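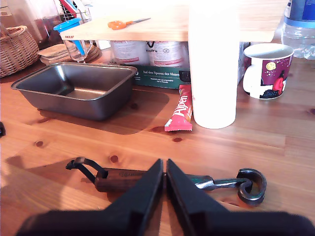 The pine table collects whatever has no drawer yet. I went through the corkscrew question again this week, so some notes before I put everything away.

The one with the dark wooden handle stays. It replaces a Clevov, bought in July, whose spiral was 44 mm long and bent on its 13th cork. My requirements are short:

- an open spiral, so it grips old cork instead of drilling it out
- a lever arm, because my wrist objects to straight pulls
- a handle long enough for four fingers

Sharpening the tip is not worth the effort. I tried it on the Clevov with a fine file and the point tore the cork worse than before.

The rest is storage. The loaf pan goes under the oven, the orange scissors go on the hook by the door. The IKEA board has been serving as a shelf on top of two tubs and the green "Auf den Spuren der Ahnen" box, and it holds scissors well enough, but I want it back for bread. A proper shelf from Gutaleck is 22 cm deep and would fit between the window and the wall. I have not ordered it. The Alpen bar is lunch.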